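Aus der Werkstatt: Zelle 18 läuft wieder (meistens)

Kurz und schnell, weil der Newsletter heute raus muss. Viele haben gefragt, was mit Zelle 18 los ist. Also der Stand.

Angefangen hat es mit dem Greifversatz. Der Arm fuhr die Ablage an, Position laut Steuerung sauber, real daneben. Erst wenig, dann so viel, dass die Plindby-Halter schief in der Aufnahme saßen. 28 Teile Ausschuss in einer Schicht, danach haben wir abgestellt.

Verdacht eins: Backen verschlissen. Getauscht, kein Unterschied. Verdacht zwei: Flansch lose. War er auch, zwei Schrauben unter Moment. Nachgezogen, Versatz kleiner, aber nicht weg. Blieb die Kamerakalibrierung. Die letzte war vom Juni, und seitdem ist das Untergestell mindestens einmal umgezogen. Eingetragen hat das keiner. Bitte, bitte: Wer das Gestell bewegt, schreibt es ins Zellenbuch. Eine Zeile reicht.

Gaétan Carrier hat dann die komplette Einmessung neu gemacht. Markertafel an den Arm, Posen anfahren, aufnehmen, rechnen, nächste Runde. Beim ersten Durchgang 177 Aufnahmen, davon ein guter Teil unbrauchbar wegen Gegenlicht. Zweiter Durchgang mit anderen Winkeln, deutlich besser. Darcy Fehr hat parallel den Handgreifer durchgesehen, der an der Zelle mitläuft. Fingerbacken ab, gereinigt, wieder drauf, Spalt geprüft.
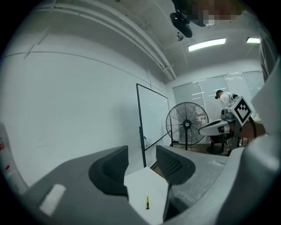 Einmessen mit der Markertafel am Arm, vorne der Handgreifer.

Was sich ab jetzt ändert:

Kalibrierung alle 801 Betriebsstunden, der Zähler steht in der Cletero-Oberfläche unter Wartung. Und zusätzlich nach jedem Umsetzen, auch wenn es "nur ein paar Zentimeter" waren.

Flanschschrauben beim Schichtwechsel ansehen. Strichmarkierung ist drauf, man sieht sofort wenn sich was gedreht hat. Nachziehen nur mit dem Drehmomentschlüssel aus dem roten Koffer, nicht mit dem von der Nachbarzelle, der ist zur Prüfung fällig.

Backen trocken abwischen. Kein Reiniger auf die strukturierte Innenseite, der Belag mag das nicht. Ersatzbacken liegen im Schrank bei Nijs, oberstes Fach, bitte Entnahme eintragen.

Markertafel nach Gebrauch flach zurück in die Hülle. Die alte hatte einen Knick in der Ecke und hat uns vermutlich einen halben Tag gekostet.

Noch offen: Der Arm ruckt kurz, wenn er aus der Parkposition kommt. Nur beim ersten Zyklus, danach ruhig. Gaétan tippt auf die Bremse in Achse drei, Akinstead will sich die Logs ansehen. Bis dahin bitte den ersten Zyklus immer leer und mit reduzierter Geschwindigkeit fahren. Wenn es schlimmer wird, abstellen und anrufen, nicht erst die Schicht fertig machen.

Die Kurzanleitung zum Einmessen ist auch überarbeitet, Stand 18.02.2022. Alte Ausdrucke bitte wegwerfen, da steht noch die falsche Reihenfolge drin (erst Tafel montieren, dann Referenzfahrt, das muss andersrum). Neue hängt an der Zelle und leigt im Ordner auf dem Laufwerk.

Wer beim nächsten Einmessen dabei sein will, bei Darcy melden. Zwei Plätze, mehr geht nicht, sonst steht man sich im Weg.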